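Abschnitt 8: Stühle stellen und Boden freiräumen

Die vorigen Abschnitte haben sich mit Schränken und Regalen befasst, also mit Dingen, die bleiben, wo man sie hinstellt. Stühle tun das bekanntlich nicht. Planen Sie für einen Raum der Größe Prorholm 40 Minuten ein, beim ersten Mal auch mehr.

8.1 Vorbereitung

1. Legen Sie den Stellplan bereit. Er liegt dem Ordner bei, meistens ganz hinten.
2. Öffnen Sie alle Türen, durch die später etwas hinausgetragen werden soll.
3. Stellen Sie einen Karton für Fundstücke auf. Einen großen.

Hinweis: Der Stellplan kennt nur Möbel der Reihen Iremico und Tolik. Mitgebrachte Stühle aus dem Privatbestand sind darin nicht vorgesehen, vermehren sich aber erfahrungsgemäß trotzdem.

8.2 Boden freiräumen

1. Beginnen Sie mit allem Weichen: Tücher, Jacken, Beutel. Tücher werden aufgehoben und nicht mit dem Fuß unter den nächsten Stuhl geschoben, auch wenn das schneller geht.
2. Sehen Sie unter jedem Stuhl nach. Schuhe kommen paarweise ins Schuhfach neben der Tür.
3. Kartons und Päckchen vom Boden nehmen und nach Empfänger sortieren. Was seit Mai keiner abgeholt hat, geht an Ludivine Guillot, Raumverwaltung, Durchwahl 116.
4. Taschen an die Haken hängen. Der Boden ist kein Haken.

Vorsicht: Drehstühle erst bewegen, wenn um das Fußkreuz herum nichts mehr liegt. Stoff wickelt sich gern um die Rollen und lässt sich dann nur noch mit Schere und schlechter Laune entfernen.

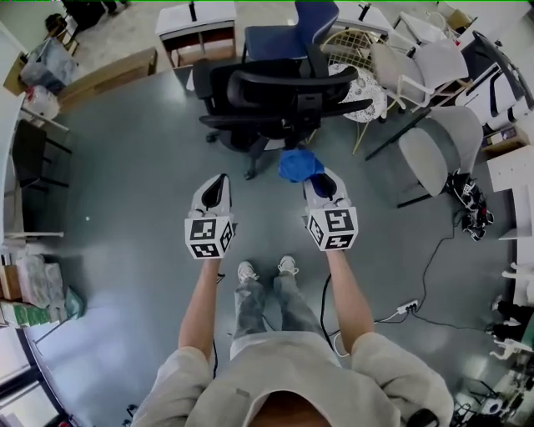 Abb. 8-1: Sitzgruppe mit Beistelltisch vor dem Freiräumen. Blaues Tuch vor dem Drehstuhl, schwarze Turnschuhe unter dem hellgrauen Stuhl.

8.3 Stühle stellen

1. Drehstühle an die Arbeitsplätze rollen, Lehne zum Raum.
2. Stühle ohne Rollen anheben und tragen. Wer schiebt, hinterlässt Streifen – und die Streifen haben die Angewohnheit, genau dort zu enden, wo man gerade sitzt.
3. Runde Beistelltische kommen zuletzt. Fassen Sie sie am Gestell an; die Platte ist zum Abstellen gedacht.
4. Zwischen zwei Stühlen eine Handbreit Luft lassen. Gemeint ist Ihre Hand, wir sind da nicht kleinlich.

Hinweis: Passen die Stühle nicht zueinander, ist das kein Montagefehler. Die Einheitsbestuhlung von Zavala war für diesen Raum mit 2.000 Euro veranschlagt und ist es bis heute.

8.4 Abschlusskontrolle

1. Einmal quer durch den Raum gehen, ohne auszuweichen.
2. Fundkarton beschriften und mitnehmen. Bleibt er stehen, beginnen Sie bitte wieder bei 8.2.
3. Stellplan zurück in den Ordner legen, gern einmal nach vorn.

Stand dieses Abschnitts: 18. Dezember 2025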